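4.2 Retirement calculators and the advice they give

Free online calculators have become the usual first stop for people who want to know if they have saved enough. We tested whether the answer depends more on the household or on the calculator. Our view going in was that the tools would disagree, and they did. What we did not expect was how little the disagreement had to do with the rate of return, the setting that most of the earlier writing on this subject blames.

We entered the same 107 household profiles into three calculators, which we call by their trade names: Skisska, Plemmont and Bianchini. All entries were made with the default settings left alone, as we suspect most people leave them. The last entries were completed on December 30, 2022, before Plemmont changed its inflation setting in January. Readers who try to repeat the work with the current version will get different figures for that tool.

For 40 of the 107 profiles, at least one calculator said the household was on track while another said it was not. Changing the assumed return so that all three matched removed only a small part of the gap. The larger part came from spending. Skisska assumes that a retired couple will spend a fixed share of their last year's pay. Plemmont asks for a monthly budget but fills in a figure if the box is left blank. Bianchini starts from current spending and takes off the mortgage, even where the profile says the mortgage will still be running at age 67.

The treatment of home costs deserves more doubt than it usually gets. Each tool has a single line for upkeep, and each treats it as a steady yearly amount. Real upkeep does not arrive that way. A household may pay nothing for several years and then face a new roof, a furnace and a floor in one go. Bianchini's default of $600 a year would not cover much of that. When we replaced it with $3,000, a figure that is itself only our judgement, a good share of the "on track" results from that tool went the other way. We do not claim that our figure is right. The point is that a result this easily tipped over should not be shown to the user in green type with a tick beside it.

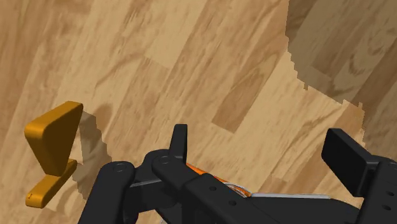
Figure 3. Wooden flooring in mixed light and darker tones (computer rendering).

4.3 Do the warnings help?

The makers of such tools often answer that a rough estimate is better than none, and that a warning will push people to save more. We find the evidence for this thin. The study most often cited in its favour is the Clellitz survey, which asked people shortly after they had used a calculator whether they meant to raise their savings. Most said yes. Meaning to save is cheap, and the survey did not go back to check bank or pension records. It also left out anyone who closed the page before reaching a result, and those may well be the people a warning scares off.

There is a second problem. A warning is only useful if it reaches the right household. In our profiles, the tools were most likely to disagree about renters with modest pensions and about couples with a wide age gap. These are groups for whom a wrong answer in either direction could be costly. A false alarm may lead someone to put off retiring for years they would have liked to have. False comfort is worse, as the shortfall tends to show up when going back to work is no longer realistic.

Some limits apply to our own work. The profiles were made up by us and lean towards people with one employer pension and one home. We did not test paid advice, and nothing in these results shows that a human adviser using the same assumptions would do any better. We also had no access to the code behind the calculators, so our account of how each one treats spending is inferred from changes in the output and from the help pages, which in Skisska's case contradict each other in two places.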